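# Capítulo 7. Sutura de feridas lineares em almofada de treino

A sutura de uma incisão linear é o primeiro exercício deste manual em que o estudante trabalha com agulha, fio e bordos de ferida ao mesmo tempo. Os capítulos anteriores trataram dos materiais em separado. Pressupõe-se conhecida a nomenclatura da agulha curva (ponta, corpo, extremidade de montagem) e a classificação dos fios da tabela 5.2.

## 7.1 Geometria da ferida

Uma incisão feita num só gesto não tem largura constante. A tensão do plano superficial afasta os bordos de forma desigual, e a abertura toma com frequência um contorno fusiforme, com uma extremidade larga e outra que se adelgaça. Para efeitos de planeamento distinguem-se:

- o **eixo maior**, linha que une as duas extremidades;
- os **bordos**, esquerdo e direito em relação ao eixo;
- o **leito**, superfície exposta entre os bordos;
- a **cauda**, troço terminal em que o corte perde profundidade.

A cauda raramente exige ponto próprio. O primeiro ponto coloca-se onde os bordos ainda se separam por tração ligeira, e a distância entre pontos mede-se sobre o eixo maior, nunca sobre o bordo.

## 7.2 Preensão e passagem

As maxilas serrilhadas seguram a agulha pelo corpo, fora da ponta e da zona de ligação ao fio. Uma preensão demasiado próxima da ponta reduz o arco útil; demasiado recuada, deixa a agulha rodar sobre si mesma. O fio deve correr livre entre a agulha e o bordo, sem cruzar as maxilas.
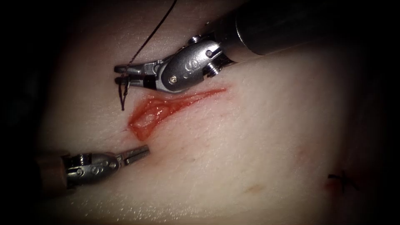
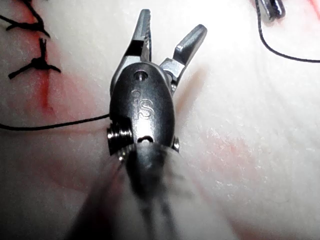
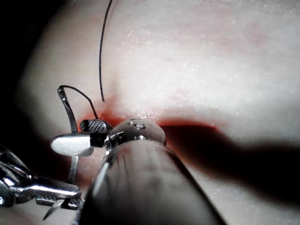 *Figura 7.1. Prática de sutura com instrumentos cirúrgicos robóticos sobre superfície clara.*

A penetração faz-se com a ponta perpendicular ao plano superficial. Segue-se a rotação do punho, que conduz a agulha segundo a sua própria curvatura. Empurrar em linha reta alarga o orifício de entrada e, nos materiais sintéticos, rasga a camada superior. Treloar e Costigan propõem que o estudante execute a rotação em dois tempos, libertando e retomando a agulha no leito, sempre que a abertura não permita alcançar os dois bordos numa só passagem.

A simetria verifica-se antes de atar. A distância do ponto de entrada ao bordo e a do bordo ao ponto de saída devem coincidir; uma diferença visível produz desnível, que o nó não corrige.

## 7.3 Registo do exercício

No protocolo Ellery, adotado neste manual, cada estudante completa 70 pontos isolados antes de passar à sutura contínua. A série de referência de Merrick reúne 1324 pontos executados em almofadas Cistden, dos quais 175 foram rejeitados por assimetria. Os critérios de rejeição constam do anexo C.

Anotam-se, para cada ponto, a posição sobre o eixo maior, o número de preensões da agulha e o estado do bordo após a passagem. A almofada é substituída ao fim de 200 perfurações, ou antes, se o material deixar de reter o fio.

## 7.4 Tensão do fio

Entende-se por tensão de aproximação a força mínima que põe os bordos em contacto sem os enrugar.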